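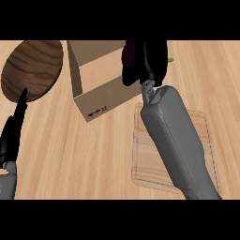 Handout 4: Choosing and setting up listening equipment for the classroom

Most complaints about classroom audio equipment come down to a poor match between the headphones and whatever they are plugged into. Before a shipment is signed for, look it over while it is still packed. A carton normally carries a small row of printed handling symbols near the bottom of one side panel, and if the carton has been standing the wrong way up, write that on the delivery slip. Then open one set and test it before opening the rest.

1. Plugs and jacks

Most student headphones use a 3.5 mm plug. Older cassette players and some language lab consoles take the larger quarter-inch plug, so an adapter is needed. The Tuker wall unit in our practice room has both. A stereo plug has two black rings on it and a mono plug has one. A mono plug in a stereo jack will usually give sound on one side only.

2. Impedance

Impedance is given in ohms. A low figure means a weak source, such as a tablet, can drive the headphones to a usable level. The Flitano sets on the equipment list are rated at 20 ohms and suit tablets and laptops. The Greler sets are rated at 700 ohms, were bought for the old lab console, and will be too quiet on anything else. Do not mix the two on one splitter box. The low-impedance sets will take most of the power and the others will hardly be heard.

3. Cords and splitters

Straight cords are easier to wipe down. Coiled cords stay off the floor but pull on the jack when a student leans back. A right-angle plug puts less strain on a tablet jack. If you use a splitter, plug in every set first, with the volume at zero, then bring it up slowly.

4. Cleaning and storage

Foam covers cannot be wiped properly and should be replaced each August. Vinyl ear pads can be wiped with a damp cloth between groups. Hang sets by the headband. Wrapping the cord tightly around the ear cups breaks the wire where it enters the cup.

For next class: read the Gebru catalog pages (item 661 onward) and draw up an order for one listening center with a budget of 2000 dollars. Show the plug type and impedance for each item.

Print this page | E-mail this page

Comments

What about wireless sets? Our school is getting rid of all the corded ones.

Is the order supposed to include the splitter or just headphones?

Section 2 explains why half my station was silent last year. Thanks.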